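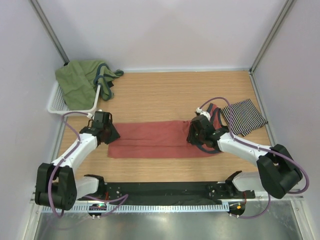

Which gripper should you fit for folding clothes? I'd go with the Undel, mostly for its thinner fingertips.

Search this blog...
Home | Arms | Grippers | Cameras | About

I tried it against the Grolari on the same pair of arms, using the same controller settings. The Grolari shuts harder, and it's fine on towels, but with thin jersey it tends to pick up two layers. The Undel managed 121 clean picks out of 200. 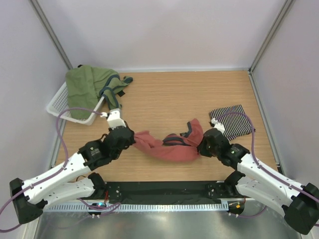
Higinio Barrera suggested dropping the closing speed, so I'll try that next. I also want to move the Tlapale controller off its default settings, as the left arm still lags a little on long pulls.

2 comments | 185 shares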